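Rehearsing the Shift at Vurnari
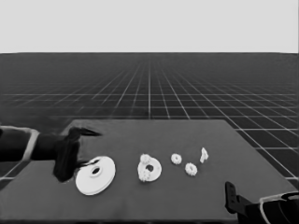

Simulated work table with two robot arms, white discs and small gears.

Assembly staff at the Vurnari gear plant no longer begin the day at the parts bench. Since February, nearly 300 handling routines have been tested in simulation before reaching the floor, and two former sorters now review them full time.

"My wrists are better, but I had to learn a new trade at my age," said Myroslav Tymoshchuk, a line lead.

Management has pledged that no position will be cut during the trial. The union has asked for the same commitment in writing - and for retraining to be paid at the full rate.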